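Facilities and Workplace News, October

Shared Tables on the Second Floor: Care, Clearing and Small Items

The Office of Building Services at the Dallitz center has completed its yearly review of the shared work tables on the second floor. The review covers the light wooden tables placed in the carpeted rooms, including those used for meetings, sorting work and hands-on sessions. Staff are asked to read the guidance that follows before they next reserve a table.
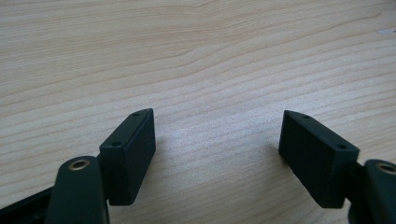

Reading time: 2 minutes | 400 words

The tables were supplied by Sadowski and entered service 18 months ago. Their pale finish was chosen to brighten the inner rooms, and it has held up well. It does, however, show scuffs sooner than the darker furniture it replaced. Small whitish marks can be hard to see under ceiling lights, and are best found by looking along the grain from a low angle.

Daily cleaning is limited to a soft cloth, slightly damp, drawn in the direction of the grain. Scouring pads, alcohol wipes and furniture polish are not to be used. Persons who find a mark that does not lift with a cloth should leave it alone and report it to the Building Services desk by 4:00 p.m. for attention the next morning.

Refinishing a single top costs $1,460, and the work is carried out by Dernach at its own shop. A table sent out for this purpose is normally absent for 18 working days. The current budget allows for one such repair before the end of the year.

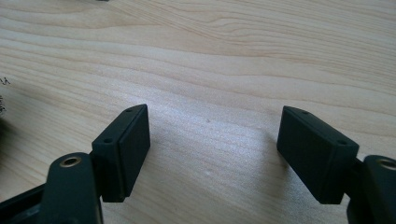

Dust and fine grit remain the main cause of wear. Specks left on the surface are pressed into the finish when equipment is set down or slid across it. Tables should therefore be wiped at the start of a session as well as at the end. Equipment with hard edges should be lifted into position, and cables should be led over the front edge or through the round grommet near the back, whichever is shorter.

The review also considered the small items used during sessions. Shallow wire baskets are now the standard container for this purpose. They may stay on the table while work is under way and should be returned to the supply shelf afterward. A basket is to be lifted when it is moved, as the metal can scratch the wood.

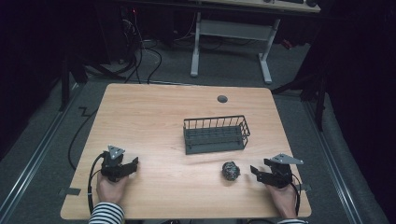
Crumpled aluminum foil, paper and similar scraps belong in the basket during a session and in the proper bin when it ends. Clean foil goes into the metals bin beside the copy room. Pieces that roll to the floor should be picked up by hand, as the carpet vacuum has been damaged twice this year by foil.

Reservations continue to be made through Una, the room calendar. Users should allow ten minutes at the close of each booking for clearing and wiping. The next group is entitled to find the table bare and the chairs in place.

Questions about table care or the repair schedule may be addressed to Konrad Szczepańska, Building Services, Room 400. Requests for additional wire baskets should be made on the regular supply form and will be filled as stock permits.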